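Saturday, late

Went down to the Nalcombe building to help clear the ground floor before the Mulcahy people take over the lease. I was promised two hours of light tidying. I should know by now that light tidying is like light surgery.

My job was the round table, the black marble one with the white veins. It's a handsome thing and it hides nothing - every crumb of the past year was on display. I wiped it, stood back, admired it, and within a minute there was something green on it again. 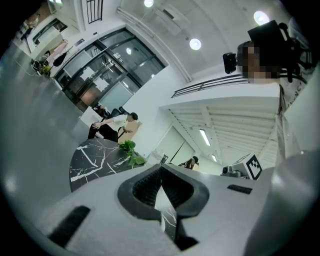

The Vellari invoice for that table was still in the drawer upstairs, and it says 192 dollars for delivery alone. I carried it six feet last spring and would have done it for 34.

After that it was clear plastic bags. We filled 16 of them, mostly with things everyone agreed were important until they were asked to take them home. I came away with a Peltent catalog and a bad shoulder.

Soup for dinner, standing up. Back again tomorrow for the coat rack, which I have been told is quick.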